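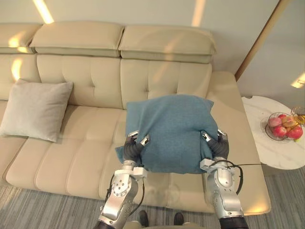 5 min read

Where does the couch go? Bulk pickup and reuse in Prekinport
Final report, Community Studies project, Astbridge College
Submitted 2023-07-05

Why this topic

Every end of semester the curbs near campus fill up with furniture. Couches mostly, mattresses, those cube shelves. Some of it is junk. A lot of it isn't. We wanted to know what happens to the big soft stuff in particular, meaning sofas, armchairs, cushions and bedding, and why so little of it gets a second owner when dressers and tables seem to go in an hour.

Original plan was to cover all of Astbridge. Way too big. We cut it down to Prekinport, the neighborhood between the river and Heminia Street, 3,000 households, one pickup contract, one thrift warehouse. Much easier to walk.

What we did

Three parts, not all of them went well.

Part one was the city pickup log. You can request it from the sanitation office and they send a spreadsheet. Took a while to come. We asked for January because that was the newest month they had cleaned up at the time. Columns are date, street, item type, and a notes field that drivers fill in however they want. We read every row, and made our own categories because the city's were no use to us (they have "furniture, large" and "furniture, other" and that's it).

Part two was a survey. Paper, one page, left in door handles with a return envelope. We printed 200. Got 35 back. That is low and we know it. We should of put a QR code on it, which half the class told us afterward.

Part three was visits to Kapoor, the secondhand warehouse on the corner of Heminia and the bridge road. They take furniture donations and were nice enough to let us stand at the loading door and ask people questions while they unloaded.

The log

869 requests in one month. More than we expected for winter, but the sanitation office said January is always heavy, people get new things over the holidays and the old ones go out. Also leases.

Upholstered furniture was the biggest single group in our categories, ahead of mattresses. Appliances were lower than we guessed, probably scrap haulers get to them before anybody calls the city.

The driver notes turned out to be the best part of the whole dataset. "Wet." "Wet, heavy." "Good shape, shame." "Resident asked could we take it to Kapoor, told no." That last kind came up more than once. The trucks compact as they load, so once something is on there it is gone. No separate truck for reuse. No plan for one either as far as we could find out.

Streets with the most requests were the rental blocks closest to the bridge. Not a surprise. Older owner-occupied streets up the hill had fewer requests but more items per request, like a whole living room at once.

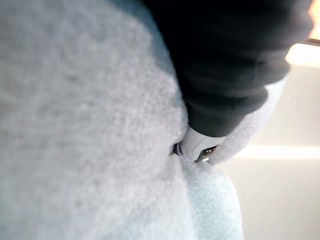 The survey

Small sample so please read this section as a set of opinions and not as proof of anything.

Most people who answered had gotten rid of a large item in the last few years. Most of them had used city pickup. When we asked why, the top answer was that it's free and you don't need to own a truck. Second was that they didn't know anyplace would take a used couch. Several wrote in bedbugs, as a reason not to take one and also as a reason not to offer one, in case people assumed.

We also asked what would make them donate instead. Free collection from the door, overwhelmingly. A few wanted a tax receipt. One person wrote "somebody to carry it down the stairs" and underlined it twice, and we think that's a fair summary of the problem. Prekinport is mainly walkups.

On the buying side, people were much pickier about fabric than about leather or vinyl. Fabric can't be wiped down. Cushion covers that zip off helped a lot, people said they would consider a fabric sofa if the covers could be washed hot. Throws and fleece blankets they'd take from a relative but not from a store. Feather pillows, no one wanted at all.

The loading door

Kapoor turns down a lot. Their list of things they won't take is taped up by the door: stains, pet damage, smell, missing legs, sleeper mechanisms that stick, anything without its law tag. The tag rule catches people off guard. Lots of people cut it off the day they buy the thing.

So you get folks who borrowed a van, drove over, and get told no at the door. Then what. Some drive it home and call the city. Some leave it on Heminia Street, which the warehouse then has to deal with. Staff told us the dumping is worse on evenings after closing, and that they pay for a dumpster they'd rather not have.

What sells fast there: small loveseats, anything that fits through a walkup door, plain colors. What sits: sectionals. Big ones can be on the floor for months taking up the space of several other pieces, and the price gets cut over and over. They've stopped taking them in summer. This was the most useful thing we learned, since sectionals were also the item residents most often told us was "practically new."

Problems with our work

One month of data. January isn't June and June is when students move, so the log probably undercounts the exact thing that got us interested.

Survey return rate, see above. Also it was English only, which for this neighborhood was a mistake.

Our categories overlap. Is a futon a mattress or a couch? We went back and forth and then were not consistent, caught it late, fixed most of it.

Didn't get costs. We asked what a pickup costs the city per stop and were told it is in the contract, and the contract was not sent in time for the deadline.

Suggestions

Photos before pickup. If residents could upload a picture with the request, Kapoor could look and say yes or no before anybody lifts anything. Saves the wasted van trip.

One reuse truck, a couple days a month, rental blocks only. Doesn't need to compact. Start with the streets by the bridge.

Put the law tag thing on the city website. Costs nothing. Just tell people to leave the tag alone.

Measure your stairwell before you buy a sectional. Not a policy, we just feel strongly about it now.

Next steps

If another group picks this up next year, get the June log and request it early. The spreadsheet with our categories is in the class folder, the second tab is the clean one. Ignore the first tab, the totals at the botom are wrong.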